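Category: Equipment Requests / Hardware Planning

Ticket 2606
Opened by: Stela Enache
Assigned to: Ashraful Gamage
Status: Open, waiting on quote
Subject: Finger pad spend for the folding task, next budget period

1. Request
Stela asks for a budget line covering replacement finger pads and hinge hardware for the hand-held grippers used on cloth folding. Current stock was bought as part of the original order and was never given its own line. Purchasing rejected the last reorder under code 3709 (consumables), on the grounds that the pads are listed as parts of a capital item.

2. What was checked
Kidus went through the pad log. Pads on the folding station are changed more often than pads on the box station. The log does not record the reason for each change, so wear and early replacement cannot be separated. Operators report missed pinches on thin cotton, mostly at a doubled edge lying flat on the table. Closing force was tested against the setup sheet and was within limits on both units. Jaw alignment was reset on one unit. Missed pinches went down that afternoon and came back the next morning.

3. Options
a) Keep the present rigid fingers and stock spare pads. Lowest cost per order. Does not address the missed pinches.
b) Buy soft-tip fingers from Zoker. The quote covers 31 sets, which is the supplier's minimum. Lead time is given as more than 2 months. Mounting holes need to be confirmed before any order.
c) Move to the Prirkavmont gripper. This is a capital purchase and would need a new calibration fixture. Not possible before July.

Iddrisu prefers (b), with a small order of (a) to cover the wait. Ashraful agrees but will not sign until the hole pattern is confirmed in writing.

4. Accounting
Trí asked finance to reclassify pads as consumables. Finance will accept this if pads get their own part number and are no longer ordered under the gripper assembly. Part number requested. Hinge hardware stays under the assembly for now.

5. Reference for the supplier
Zoker asked for a close view of the current fingers at a fabric fold, showing the tops of the fingers and the hinge area.

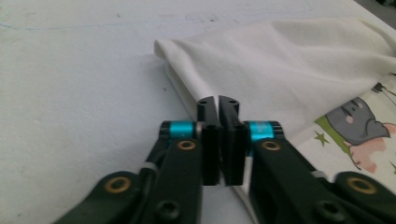

6. Open items
- Zoker to confirm hole spacing and pad thickness.
- Kidus to add a "reason" column to the pad log.
- Trí to forward the new part number to purchasing.
- Ashraful to hold option (c) until the next planning round.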